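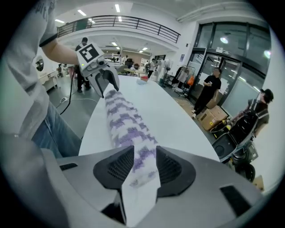
An Open Day at Girside, Mostly Spent Looking at Laundry

Search this site Enter keywords Go

So I finally made it to the Girside open day on 27th October, after two years of saying I'd go and then finding something else to do. The drive took longer than the map promised (roadwork, then a tractor, then more roadwork) and by the time I'd parked, the welcome talk was over and all the good pastries had gone. I got a plain roll and a very decent coffee, so no complaints.

If you haven't been, it's a big bright workspace with white walls and a gray floor, and a mezzanine with a black metal railing running along it. I went up there first, mostly to get my bearings and drink my coffee in peace. Verena Nägeli was already up there. She'd come on the early train and had seen half the program before I'd even found the parking lot, and she told me to skip the slide show and go straight down to the folding. The folding! I had driven 40 miles and I was being sent to look at laundry.

But she was right, it was the best thing there. They had a long white table going, the kind of length I'd love at home and could never fit, and the piece I watched them work with was a long strip of white fabric with a purple zigzag on it. Lilac and deep purple, in stepped chevrons, and plain white at one end. I thought sock. Verena thought narrow towel. We went back and forth on this for much longer than two grown women should, and I'm still on the side of sock. My grandmother had a bedspread in nearly that same pattern, in brown and orange, and I stood there thinking about her spare room for a while.

What I liked was seeing it stretched out along the table, held at both ends. I do my folding on the bed, in a heap, with the TV on, and everything comes out a bit crooked. With a zigzag you'd notice right away, too. A long stripy thing laid out diagonally on a plain white table gives you nowhere to hide! I came home and tried it on the kitchen table with a scarf, and I have to say the ends met for once. You do want a second pair of hands, though, or something heavy to put on the far end. I used the sugar jar.

Jocelyn Samonte gave the talk on fabrics after lunch, and I wish it had been twice as long. She passed samples along the rows and let us pull them about, and she was very good on why knits creep when you lay them flat and why a towel mostly stays where you put it. Her tip for stretchy things is to lay them down, let go completely, wait a moment, and only then fold. I'd never once thought of letting go. Somebody asked about fitted sheets and she just laughed and went on to the next question, which made me feel a lot better about my linen closet.

Lunch was from Lencho, who had set up outside with rice bowls and a green sauce I should have been warned about. The line was long but it moved. I sat with Jomar Castillo, who I hadn't seen since the February meetup, and we talked mostly about his new apartment and whether you can get a sofa up a spiral staircase (he says yes, the delivery company says no).

A few practical things if you're thinking of going next year. The parking fills up early, so get there before ten. Wear comfortable shoes, that gray floor is hard and I could feel it in my knees on the drive home. The shop table takes cards. I bought a dish towel, naturally, plain blue, and it's hanging on the oven door right now, folded in thirds the way Jocelyn showed us.

I missed the afternoon session on packing suitcases, which Verena says was crowded and a bit rushed, but she came away with pages of notes and has promised to type them up for me. I'll put them here when I get them.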